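Is a plastic gear really a fix for a grinding garage door opener, or just a way to sell me another one?

Asked in Home Repair > Garage and Driveway, August 2021

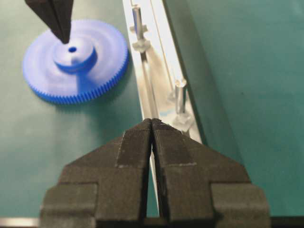
My opener is a Temwood chain drive that came with the house. For a couple of months it has been making a noise like a coffee grinder when it starts, and last week the motor ran and the door stayed put. I pulled the cover off and there was white dust all over the inside, like somebody had grated a candle in there.

I called Rotenstead Door & Gate because they have the magnet on everybody's fridge. The guy looked for maybe two minutes and said the drive gear was stripped, that "these always go," and that he wouldn't bother fixing it. He quoted me $594 for a new opener, installed. When I asked about replacing only the gear he said he could do it but wouldn't stand behind it, which sounded to me like a man who gets paid more for one answer than the other.

So I looked online and found gear kits that cost less than dinner out. Every one of them is plastic. The reviews are all five stars and all written the day the thing arrived, so I don't put much weight on them. A neighbor told me to get a metal gear "and be done with it forever." Another forum said metal will wreck the motor. I can't tell who knows anything.

What I'd like to know:

Why would anyone put a plastic gear in something that has to move a door that heavy? Is it only to save money?

Is the repair worth doing, or will I be back up the ladder in a year?

Is there some reason the gear wore out that a new gear won't fix?

I'm fairly handy. I've replaced a garbage disposal and rebuilt a toilet. I have not touched the big springs and don't plan to. The house is 900 feet down a gravel road if that matters, lots of dust.

3 answers

Answer 1 (accepted)

I'd be suspicious of the quote too, but I'd be just as suspicious of the neighbor.

First, the opener isn't lifting the door, or it shouldn't be. The springs carry nearly all of the weight and the opener gives it a shove and keeps it on schedule. Once you see it that way a plastic gear looks less silly. In most of the older chain drives there's a steel worm on the motor shaft turning a plastic gear, and the plastic is meant to be the part that gives up. It's quiet, it's happy with grease, and when something jams it loses its teeth before the motor cooks. Did the company also like that it was cheap? Sure they did. Both things can be true.

Your neighbor's metal gear will run. It will also be steel or brass against a steel worm that was cut to run against plastic, and the next time the door freezes to the floor the load goes somewhere else. I've seen a bent shaft from exactly that. I wouldn't fit one unless the maker sells it for that model, and I haven't found one that does.

Your third question is the one I'd spend time on, and it's the one the repair guy skipped. Do this before you order anything:

Close the door and pull the red release cord. Close it first. If a spring is broken and you pull the cord with the door up, it can come down hard.

Lift the door by hand to waist height and gently let go, with your feet out of the way. A balanced door stays put or drifts a little. If it drops, or you can barely lift it at all, the springs are weak or broken and they are what ate your gear. A new gear on that door will go the same way, and so will a $594 opener. Springs are the part I would pay somebody for.

If the balance is fine, look at the chain. People see it sag a bit and crank it tight as a banjo string, and that side load chews the bushing above the gear. Wiggle the sprocket on top. If it rocks, buy the kit that has the shaft and bushings in it and not the bare gear.

As for the job itself, give it an afternoon. Unplug it. Take pictures as you go, mostly of where the wires land. Clean out every bit of the old dust. Use the grease in the packet, all of it, on the worm and the teeth. Don't use spray lube, it flings off. Then reset the travel limits, because they'll be wrong – mine tried to push the door through the floor. Test the safety reverse with a piece of 2x4 laid flat under the door before anyone walks under it.

My own went 3,775 cycles on a replacement gear before I quit keeping track. (Yes, there's a counter. I wired it up for another reason and left it.) It still works. That's one opener, so take it for what it is.

I don't think the gravel road has much to do with it. Dust gets in the rollers, though, and a door that drags is harder on everything.

Answer 2

just replace the whole thing. these old units dont have the good safety stuff and the remotes are easy to copy. i got a Wongsuwan belt drive and its dead quiet, no problems. why mess with a gear in a motor thats already old

Comment: How long have you had it?

Comment: since october

Comment: So one winter. I'd like to hear back after five.

Comment: It's a fair point on safety, though. If the opener has no photo eyes by the floor, I'd stop arguing about gears and replace it.

Comment from the asker: It has the eyes. They work, I tested them with a broom.

Answer 3

I did door work for a while, not for the company you called. Some of what the first answer says I agree with, some I'd push on.

The tech wasn't necessarily cheating you. If he puts in a gear and the circuit board dies in three months, you'll call and say it's his fault, and he drives out for free. So the shop tells him to push the new unit. It's still a poor way to treat a customer who asked a plain question, and two minutes isn't long enough to check the balance. I'd hold that against him more than the price.

Where I'd disagree is the lift test. "Drifts a little" covers a lot of ground. I want it to hold at knee, waist and shoulder. A door can sit nicely at the waist and be heavy as a piano off the floor, and off the floor is where the gear takes the beating. Also roll it the whole way by hand and listen. If it binds in one spot, look at the track there.

Be careful which kit you get. I've opened no-name ones where the gear had a rough seam down the hub and the roll pin hole was off. If it wobbles on the shaft, send it back. The Dilside kits used to be decent, but I haven't bought one in years and can't tell you who makes them now. Be wary of any listing that promises a number, too. I saw one claiming 2,000 more openings "guaranteed," and when I went looking for the guarantee it covered 30 days.

And check the worm. Everybody swaps the gear and leaves a chewed worm sitting there. Run a fingernail along it with the power off. If it catches, replace that as well or you're wasting your afternoon.

Comment from the asker: Did the test. It holds at the waist and shoulder but sinks from the knee. Not fast. Is that springs?

Comment: Probably, or a lot of drag. Oil the rollers and hinges and try again before you call anyone. If it still sinks, get the springs adjusted first and do the gear after.

Comment from the asker: OK. Getting a second quote from somebody else on the springs only. Kit is ordered, the one with the shaft and bushings.

Related questions

Garage door reverses halfway down on cold mornings
Can I use white lithium grease on nylon rollers?
Opener light blinks and door won't close
How tight should the chain be on an old Temwood?
Is an annual door "tune-up" plan worth paying for?
Wall button works but both remotes are dead
Door closes fine but leaves a gap on one side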